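HOSP 214 Beverage Service and Storage
Handout 6: Racks, Bottles and the Tabletop
Noémie Marty

Read before the March lab. Bring it with you. I print two spares and they go fast.

1. What this handout covers

Last time we did cellars, which are lovely and which almost none of you will be given. This time we do the small rack: the kind that lives on a counter, a sideboard or the end of a bar, holds a handful of bottles, and gets bought because it looked good in the store. You will meet it in tasting rooms, hotel suites and the homes of relatives.

The reading is chapter 2 of the Trostent reader, minus the section on barrels. Skip the barrels. They come back in Handout 9, whether we like it or not.

2. Terms

Cradle: the opening or pair of rods a bottle rests in.
Cell: a cradle closed on all sides. Diamond cells are the common shape in wire racks.
Shoulder: where the body of the bottle turns in toward the neck. Most labeling disputes in this course have come down to somebody confusing shoulder and neck.
Capsule: the sleeve over the neck and closure. Foil, plastic or wax. "The wrapper" will be marked down.
Pitch: the angle of a bottle at rest, measured from horizontal.

3. Lying down, standing up

Natural cork likes to stay in contact with the wine, so a bottle under cork that you plan to keep for years goes on its side. A screw cap does not care. A bottle you are going to open on the weekend does not care either, and you may store it in the umbrella stand if that suits you.

Spirits stand up. Strong alcohol is hard on cork, and a whiskey laid flat for a year may give you crumbs in the glass. Every spring one lab group lays the whiskey down anyway. I have stopped asking why.

Pitch matters less than people at dinner will tell you. A slight tilt is fine. If the bottle slides when you let go, that is too much tilt, and you will know because of the noise.

4. Wire racks

The good: they are light, air moves through them, and you can see what you have without pulling anything out.

The bad: thin rods flex, and painted finishes scratch where the glass rubs. Bottle widths also vary more than the rack's designer believed. Burgundy and sparkling bottles are the usual offenders. The Dralta tabletop model in our lab takes a straight-sided Bordeaux bottle happily and treats anything rounder as a personal insult.

Loading, in order:
Put the rack where it is going to stay.
Check that it sits flat on all its feet.
Fill the lowest cells first, working out from the middle.
Hold the bottle at the shoulder and the base. The neck is not a handle.
Let go slowly.

Unloading is the same thing backward, top cells first. Ásdís Þrastardóttir, who ran this lab before me, made her students do it in silence. I only ask that you not sing.

5. Surfaces and light

A hard tabletop is easy to wipe and unkind to glass. It also throws light back at the bottles, and green glass slows light down without stopping it. Keep the rack away from windows and from any lamp somebody has described as dramatic. A glossy patch of glare on the table is a fair warning that you have picked the wrong end.

Other things will share the surface – bowls, mail, a board game. Leave enough elbow room that a bottle can come straight out of its cell. 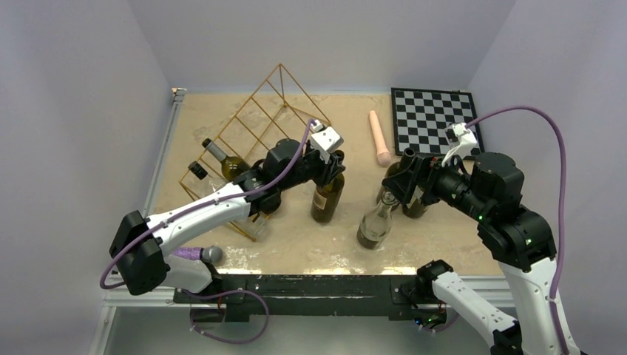 Fig. 6.1. Gold-colored wire rack with diamond-like openings; dark green bottle on the left side, neck pointing up and to the left.

For Fig. 6.1, write down the shoulder and the neck covering in the terms of section 2. Then say what you would want to know about the closure before leaving the bottle there for a year. Half a page is plenty.

6. Costing exercise

The Nyitrai guesthouse wants small racks in its suites. The budget is 3,944 for the whole job, of which 1,100 is already promised to glassware. Delivery is a flat 200. Work out what is left for racks, then tell me what you would buy and what you would refuse to buy. Show the arithmetic. "It felt right" was handed in last year and did not pass.

7. For the lab

Closed shoes. No rings with stones. Groups stay as they were for the Vornalmont tasting, including the group that asked to be split up.

Next handout: decanters, and how to dry one without swearing.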